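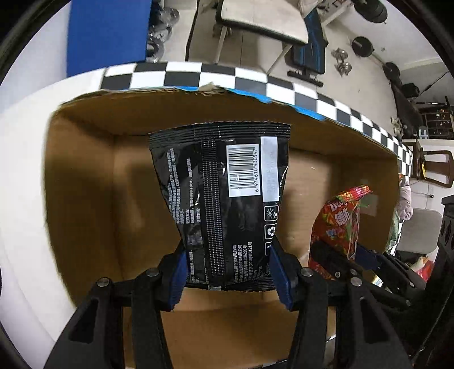

Zandcombe Allotment Society, minutes of the spring meeting, Mar 4, 2020

I'm standing in as note taker again, so you get it in my words and in the order I managed to write it down. Apologies came from the Negi family and from both plots by the water tank. Farzana Haque took the chair and we started at 7, or close to it, once the heater had been persuaded.

Last minutes. Read and agreed, with one fix: the October notes said the compost bay would move to the north fence. We meant the south fence, as anyone who has tried to push a barrow up the north side will know!

Water. This took most of the evening. The tap by the gate drips and the one at the far end barely runs at all. Farzana had a quote from Bornano for a new length of pipe, and it came in higher than we'd hoped, mostly for the digging. Someone asked if we could dig the trench ourselves and just pay for the fitting (I think that was me, and I regret it a little). We went back and forth on how deep it has to be. Agreed that Farzana will ask Bornano for a second price with us doing the trench, 60 feet of it, and we'll vote when we have that in hand. Until then please don't leave hoses running on the far tap while you go off for a chat. You know who you are, and one of you is writing this.

Rents. Staying at $50 a plot for the year. There was a suggestion of going up by $5 and it got a fair hearing, but the feeling in the room was to wait and see what the pipe costs. Checks or cash to Farzana, in an envelope with your plot number on it please.

Seed order. The Clisitz catalog went around the table and came back with a lot of circles on it. We're going in together on onion sets, seed potatoes and the flat green beans everybody liked last summer. The purple carrots were voted down, which I'm still a bit sore about, so if anyone wants to split a packet with me on the side, come and find me.

We stopped for a break at this point and tea was made.
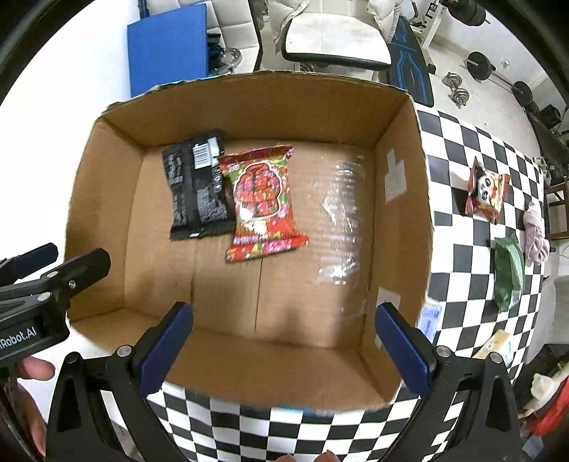 Back to the seed order for a minute: the potatoes come separately and earlier than the rest, so whoever is free that week should let Farzana know. They need to go somewhere cool and light, and my garage is out (damp).

Waiting list. It stands at eight names. Plot 5 has been given up and will be offered to the first on the list, split in two if they'd like a smaller piece to begin with. Long talk about whether half plots should be a regular thing. I'm for it, plenty weren't, and we left it there.

Sheds. Please paint them or at least fix the doors before the wind does it for you.

Any other business. The gate code is changing. It will be passed on by phone and is not going in these minutes. The lost trowel with the green handle has been found in the bean trench.

Next meeting to be set once the pipe price is in.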